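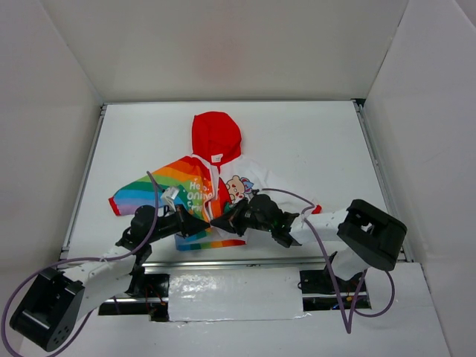 What's the best way to fold a kid's hooded jacket so it stays folded?

Lay it flat on its back with the hood up at the top, fold the sleeves in across the front, bring the sides to the middle, fold the hood down, and then roll or fold from the hem until the whole thing is a neat little block.

Home & Family > Closets > Kids' Clothes

The Great Jacket Fold-Up

December 2022

I have a confession to make about my front hall closet: until this fall I was afraid of it. We had moved into our place on Pargate that summer, and every hooded thing my kids own went straight from the moving boxes into one big heap on the closet floor. By October the heap had its own weather! You'd reach in for a raincoat and come out with a swim cover-up and one mitten.

So I gave myself a project. Every kid jacket in the house, folded and put on a shelf, with no hangers (my two can't reach the rod, and the little plastic hangers snap if you look at them wrong). I bought a set of 6 canvas bins from Sturkora, dumped the heap on the bed, and got to work.

Sweatshirts are easy. T-shirts are easier. A child's hooded jacket is a strange little creature, though. The sleeves are short and stubby and spring right back out, the zipper makes one side stiffer than the other, and then there's the hood, which is half the size of the jacket and doesn't want to lie down for anybody.

I tried it four or five ways. My first idea was to fold the whole thing in half down the middle, the way my mother did. It's fast, but the hood ends up as a lump on one corner and the stack leans. Then I tried stuffing the jacket into its own hood, which my kids thought was hilarious and which I still do for car trips. It's great for a backpack and terrible for a shelf.

The one that stuck starts with smoothing. Spread the jacket out, pull the hood up flat above the collar, and run your hands down from the shoulders to the hem. I used to skip that bit and every fold after it came out crooked. Get the two front edges lying next to each other (zip it if the zipper is in a good mood), then bring one sleeve straight across the chest and the other on top of it. Fold in the sides. Now tip the hood down over the sleeves, and it holds them in place! Fold the hem up to meet it, tuck it just inside the edge of the hood, and you're done.

Bright prints turned out to be a big help. Rainbow stripes, a cartoon bear, a red hood, anything loud: leave a bit of it on the outside of the bundle and even a sleepy kid can find the right one at 70 miles an hour on a school morning. The plain navy ones I stand up with the label showing, because in my house they all look the same until somebody's arms don't fit.

I stand my bundles on end in the bins like books. A friend swears by the Prindex shelf dividers and I may cave and get some for the top shelf, where the snow pants live. For now the bins are doing fine, and the closet door closes all the way.

My younger one has started folding his own. They look like burritos, and I put them in the bin exactly as they are.

Filed under: Laundry Room, Small Closets, Kids

More from this section
Mittens, Hats, and the Basket by the Door
What I Keep in the Sulemana Trunk
Hand-Me-Downs: Sorting by Size Without Losing a Weekend
Stuck Zippers and How I Get Them Moving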